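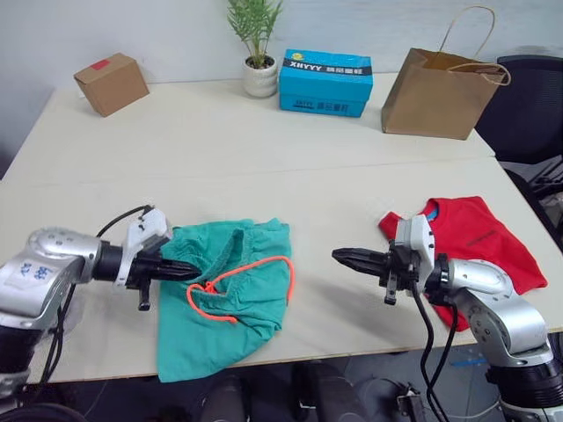

1/ Kleiderschrank nach dem Winter, ein Thread für alle, die es wie ich seit Wochen vor sich herschieben. Ich habe gestern endlich angefangen und bin, nun ja, bis zum zweiten Fach gekommen. Aber was für ein Fach!

2/ Also, mein Vorgehen: Alles raus, alles aufs Bett, und dann erst mal einen Tee kochen. Der Tee ist wichtig, denn vor so einem Haufen verliert man sonst schnell den Mut (ich jedenfalls, und ich hatte wirklich gute Laune an dem Tag).

3/ Hosen zuerst. Ich besitze 17 Stück, und davon trage ich, wenn ich ganz streng mit mir bin, vielleicht die Hälfte. Eine Cordhose habe ich seit über 9 Jahren, die passt nicht mehr und bleibt trotzdem – da lasse ich nicht mit mir reden.

4/ Lorena Ocampo hat mir neulich geschrieben, sie faltet ihre T-Shirts nur noch hochkant, wie Karteikarten. Hab ich ausprobiert und bin begeistert, man sieht endlich alles auf einmal! Bei dünnen Stoffen kippt mir die Reihe allerdings um, sobald ich zwei rausnehme. Wenn da jemand einen Trick hat, her damit.

5/ Wolle wandert bei mir bis Oktober in die Baumwollsäcke von Jutia. Vorher waschen und gut trocknen lassen, ein Stück Zedernholz dazu, Zettel dran. Den Zettel habe ich letztes Jahr vergessen und dann im Herbst drei Säcke durchwühlt, bis die grauen Handschuhe auftauchten.

6/ Was weg darf, kommt zur Tauschbörse in Wodamton. Bitte nur saubere Sachen mitbringen und die Taschen vorher leeren, ich habe dort schon mal einen fremden Haustürschlüssel aus einer Jacke gezogen und den halben Nachmittag nach der Besitzerin gesucht.

7/ Knöpfe von Sachen, die wirklich hinüber sind, schneide ich ab und hebe sie auf. Meine Oma hatte dafür eine Keksdose, ich nehme ein Gurkenglas, klappert aber genauso schön.

8/ Morgen sind die Socken dran. Wer macht mit? Ich freue mich über jede Nachricht, auch über die von Leuten, die noch beim Tee sitzen.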